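From: Reece Mapplebeck
To: Rukley residents list
Subject: Re: [rukley] Storage room shelves and the bulk order

Sakda Nakpan wrote:
> Hi all. Two things before June. First, the bulk order. We had 16
> households in last time and Zamora will only deliver to the building
> if we stay above that. If you want rice, oil, flour or dried beans,
> tell me or Mayuree what size. The rice comes in 8 kilo bags now, the
> small ones are gone from their list.
>
> Second, can we please agree on how the shared shelves work. I went
> down to put my oil away and could not find a free spot, and half of
> what was there had no unit number on it. I don't want to throw out
> anyone's food but we need some rule.
>
> Sakda

Sakda, put us down for 2 bags of rice and one tin of oil, same as before. If the beans are the black ones I'll take a bag, otherwise skip it. Surachet asked me to pass on that he wants flour but not the bread flour. He's having trouble posting to the list from his new address, so reply to me and I'll tell him.

On the delivery: last time the driver came at 8 in the morning and went to the loading door on the Ondach side, which is locked until the office opens. Could whoever places the order put the front entrance in the notes? Unit 81 is right beside it and Amnuay has said he can let them in if they ring.

On the shelves, I'm for a rule but would keep it short. What I'd suggest:

Unit number and month on everything, in marker, on the side that faces out. Tape falls off in that room once the weather gets damp.

Anything opened goes home with you. We had moths in the flour two winters ago and it took until spring to get rid of them. I don't want to do that again.

Heavy things on the bottom. The rice was put up high last time and Mayuree had to get a chair.

Unmarked food gets a note to this list and two weeks. After that it goes on the free table by the mailboxes.

I don't think we need assigned shelves. We tried it before Sakda moved in and people with nothing to store kept their space empty while others stacked bags on the floor. If someone feels strongly about it I'll listen — it just didn't work well then.

One more point about space. Round packages take less height if you lay them down, and you can still see what they are from the ends. I do it at home with most things now.

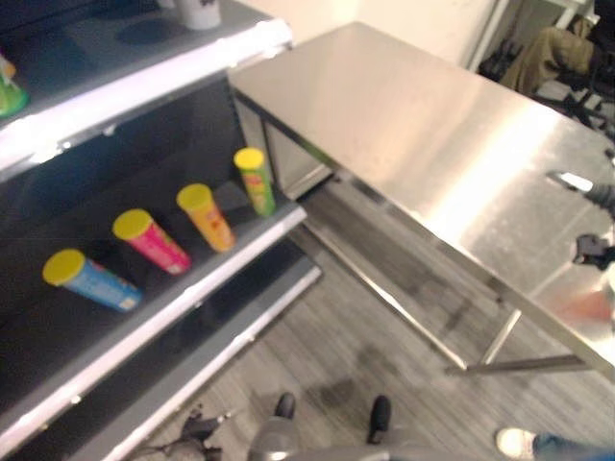
Chip cans on their sides, yellow lids toward the front

The same goes for oats and the tall salt boxes. It doesn't work for oil, so please keep the tins upright, including the ones that are still sealed.

I can bring markers down and leave them on a string by the door. Does anyone still have the key to the small cabinet in there? It would give us another shelf or two for spices and tea. Nakpan household had it last, I think, but I may be wrong.

Reece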